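Three weeks with the Hegarty kitchen sim pack

Posted April 2023

I've been meaning to write up the Hegarty kitchen pack for a while. A few people asked about it after my last post on simulators, and Szymon Czerwiński has been after me to say whether he should buy it for his students at Drarnside. So here are my notes, written mostly in the evenings and not in any great order.

The pack is a set of home interiors for training and testing mobile arms in simulation. You get the rooms, the furniture, a pile of small objects and a few arm setups that are ready to run. You bring your own controller. It's sold by Rirkau through their web store, and there are two versions. The basic one is 88 dollars and has the kitchens only. The full one is 400 and adds the living areas, the bedrooms and the task scripts. I bought the full one with my own money.

What I wanted it for

My project is a small one. I have a fetch-and-place routine that I wrote for a real arm, and I wanted to run it many times over in places I don't have access to. My own kitchen is one kitchen. I also don't want to find out what a bad grasp does to my own counter.

Before this I was using Jidum, which is free and which I still like for quick tests. The trouble with Jidum is that the rooms are bare. A table, a block, a wall if you add one. My routine did well there and then got confused as soon as there was anything in the background.

Install

The download took most of an afternoon on my connection. After that it was simple. Unpack it, point the config file at the folder, run the check script. The check script failed the first time on a missing font, of all things, and the error message didn't say which one. I found the answer in the forum. Rirkau should put it in the manual.

On my desktop, which is four years old, a single room with one arm runs fine. Two arms at once is slow enough that I gave up on it.

The rooms

The full version comes with 33 layouts. I have used nine of them properly. The kitchens open onto the rest of the home in most of the ones I tried, and that's the part I paid for. When the arm's own body takes up a good share of the view, the object you care about can be very small next to everything else. My default run has a fork on a brown marble counter beside a toaster, with a sofa, a table and a door off in the next room.
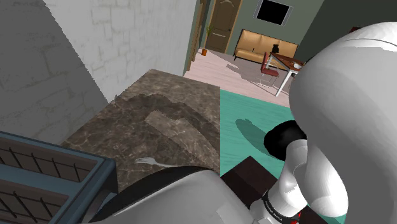
What works well

The small objects are good. The fork has been my main test piece, and the contact behavior with the counter is steady. In Jidum thin objects used to jitter or sink into the surface, and I had to make them thicker than they should be. I haven't had to do that with this pack.

Textures vary a lot from surface to surface, and that was useful to me. My old detector picked out objects mostly by how different they were from a flat gray table. Put a fork on mottled marble and it missed it more often than I expected. I retrained with a mix of counters and it got better. It still isn't great with anything shiny.

The arm models load with sensible joint limits. I compared a few poses against the spreadsheet I keep for my own work and found nothing wrong.

Batch runs are easy to set up. You write one text file with the room, the start pose and the number of tries, and leave it going overnight. My longest batch was 1,000 tries in one kitchen. It finished, and the log was readable in the morning.

What doesn't

Lighting is limited. You get a few presets per room and you can't move the lamps without editing the room file by hand. I did it for one room and won't do it again.

The task scripts are thin. Several of them are the same pick-up task with a different object name. If you were going to pay for the full version only to get the scripts, I would not.

Support is slow. I wrote to Rirkau twice. The first reply took eight days and told me to reinstall. The second was quicker and did fix my problem, which was a wrong path in my own config.

Also, the license is per machine. Moving it to my laptop meant filling in a form and waiting a day.

Should you buy it

If you only need a counter and a few things to put on it, get the basic version. It's priced fairly and the kitchens are the best part anyway. If your robot has to cope with looking into other rooms, or drives between them, the full version makes sense, and I'd buy it again at that price. I'd wait for a sale if you're not in a hurry.

For Szymon: yes to the basic one for the class, but ask them about the license before you put it on the lab machines.

I plan to try the bedrooms next. I'll add the results to this post when I have them.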